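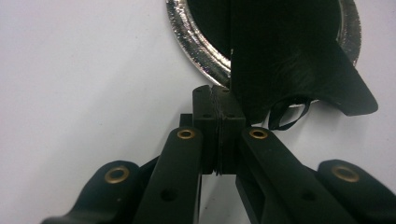
Work surface for small beads and findings
Workbench and Storage > Surfaces

kalliopi_g
13/05/2023
I have moved bead sorting from a bare wooden table to a white board, 333 g heavier than my old mat. Parts are kept in drawstring pouches. Is there any case for grey or cream instead?
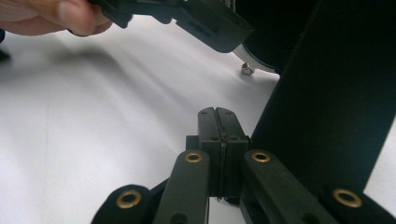

My test is whether a single part can be found without moving the lamp. On white, a silvery piece with a slight pinkish-red tint shows up at once, and its shadow is faint enough not to be taken for a second piece. On the wood I lost that sort of thing weekly.

Dotness
White is fine for dark or coloured stock. For clear glass it is poor. I use mid-grey card from Vukadinović, 500 gsm, and replace it each December.

kalliopi_g
I sort very little clear glass. Card also lifts at the corners.
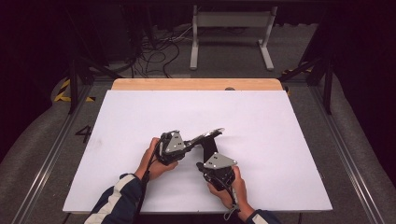 Re: Work surface for small beads and findings

Nermina Stan
Disagree about the card. Mine has stayed flat under a steel rule. My objection to a rigid board is the edge: beads roll off it and under it. 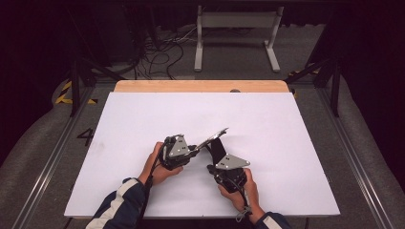
Size matters more than an edge strip, in my view. I would cover as much of the table as possible. With only a narrow band of wood left along the far side, there is little for a bead to roll onto, although I would fill that dark round spot at the seam if it is a hole. Smudges on the left wipe off with a damp cloth.

Dotness
A lip would still be better. Unitz sells one in 59 cm lengths.

kalliopi_g
Will measure up for the lip. Staying with white.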